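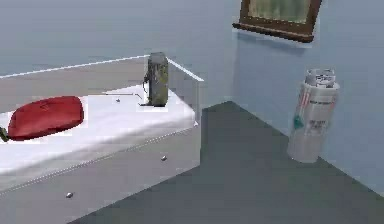 Ticket 568 — Product pages returning empty after site migration
Client: Larniden (lubricants and vehicle care)
Handled by: Latgate Web Services, Support Desk
Opened: 23 October 2025
Priority: High
Status: Resolved, awaiting client confirmation

Reported issue
The client advises that a number of product pages in the new online catalog load with the header and footer but no product text. The fault affects gear oils and brake fluids. Engine oils display correctly. The client first noticed the fault when a workshop customer telephoned to ask for a viscosity grade that could not be found on the site.

Log

09:14 — Ticket received from Preben Vídalín, Larniden. Assigned to Kenneth Catacutan.

09:40 — Fault reproduced in two browsers. Cache cleared on the server. No change.

10:25 — Catalog export compared with the live database. The export from the old site contains 804 products. The live catalog lists all 804, but only 700 have a description attached. The remaining entries have a title and a part number only.

11:05 — Import records reviewed. The Inix import module stopped reading the description field wherever the text included a line break inside a table cell. Most of the gear oil data sheets were written in this way.

11:30 — Client asked whether any descriptions had been edited by hand following launch. Mr. Vídalín replied that his office had changed around 50 of them, all within engine oils. A full re-import would overwrite this work and has been ruled out.

13:10 — Export file cleaned and a partial import prepared for the affected entries only. Database backup taken.

13:55 — Partial import run on the test copy. Descriptions present. Two brake fluid pages showed the wrong container size; corrected in the source file and run again.

14:35 — Import run on the live site. Search index rebuilt.

15:20 — The Pattinasarany page template, used for the dealer section, still showed blank panels. The template held its own cached copy of the catalog. Copy removed and pages checked.

Action required from client
Please review the gear oil and brake fluid sections and confirm by reply to this ticket. The safety data sheet links were not part of this request — any fault with those should be reported separately.

The backup will be retained until the ticket is closed.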